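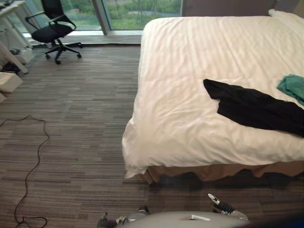

Thread: zwei Greifer im Vergleich, Aufgabe ist Wäsche vom Bett nehmen und zusammenlegen. Ich schreibe auf, was ich bis jetzt habe, Stand 21. September 2023.

1/
Kandidat A ist der Sostero, Parallelgreifer mit starren Fingern und austauschbaren Spitzen. Kandidat B der Marchuk, drei Gelenke pro Finger, gibt beim Schließen nach. Gleicher Arm, gleicher Controller (Reltevmont), gleiche Kamera am Kopf.

2/
Pro Greifer 130 Versuche. Als Treffer zählt: Stoff gefasst, angehoben, 2 Sekunden gehalten. Zwei Lagen auf einmal zählen nicht, auch wenn es danach gut aussieht.

3/
Ergebnis bei einzelnen Kleidungsstücken auf der Bettdecke: Sostero 99 Treffer, Marchuk 26 weniger. Das hatte ich andersherum erwartet.

4/
Der Marchuk verliert fast alles beim ersten Kontakt. Die Finger weichen aus, sobald sie auf die weiche Unterlage drücken, und schieben den Stoff vor sich her. Auf einer Tischplatte passiert das kaum. Auf einer Matratze mit Decke ständig.

5/
Der Sostero hat ein anderes Problem: Er greift zu tief und nimmt die Decke mit. Mit den schmalen Spitzen weniger, mit den breiten sehr oft. Die 99 sind mit den schmalen gefahren.

6/
Zur Kamera. Schwarze Hose auf weißer Decke ist leicht, die Kontur kommt sauber. Weißes Shirt auf weißer Decke geht bei Fensterlicht gar nicht, da sehe ich in der Maske nur Falten. Feste Belichtung hat etwas geholfen, Automatik war unbrauchbar, sobald das Fenster mit im Bild war.

7/
Tiefenbild: Ein dünnes Shirt hebt sich von der Decke praktisch nicht ab, die Falten der Decke sind höher als das Shirt dick ist. Ich nehme die Tiefe deshalb nur noch für die Anfahrhöhe und nicht mehr für die Segmentierung.

8/
Controller. Ich hatte vorher den Jurarside dran und bin zum Reltevmont gewechselt. Der Jurarside regelt die Position schön, aber die Kraftschwelle ließ sich nicht pro Finger setzen. Für harte Teile egal, für Stoff nicht.

9/
Beim Reltevmont stört mich die Software. Nach jedem Neustart sind die Grenzwerte wieder auf Werkseinstellung. Ich lade sie jetzt per Skript - zweimal vergessen, zweimal die Versuchsreihe weggeworfen.

10/
Reichweite: Die Bettkante am Fußende geht gut, die Mitte nur, wenn die Basis dicht am Rahmen steht. Dann stoßen die Unterarme beim Absenken an die Matratze. Ich habe die Anfahrt steiler gestellt und die Ellbogen nach außen gelegt, seitdem läuft es.

11/
Teppich ist für die Basis kein Drama, nur die Drehung auf der Stelle wird ungenau. Nach fast 26 Drehungen stand sie so schief, dass ich neu einmessen musste. Kabel am Boden meldet der Laser nicht, zu flach. Die Fahrwege lege ich von Hand daran vorbei.

12/
Frage kam per Nachricht: warum nicht Sauggreifer? Habe ich kurz probiert. Bei Jeansstoff ging es halbwegs, bei Strick und Handtuch zieht er nur Luft.

13/
Nächster Schritt: Sostero rechts, Marchuk links. Der starre fasst die Kante, der weiche hält die Lage beim Falten. Beim Halten war der Marchuk nämlich der bessere, da rutscht kaum etwas durch.

14/
Wer Erfahrung mit gummierten Spitzen am Sostero hat, bitte melden. Mich interessiert vor allem der Abrieb. Die Rohdaten lade ich im November hoch, vorher muss ich die Dateinamen aufräumen.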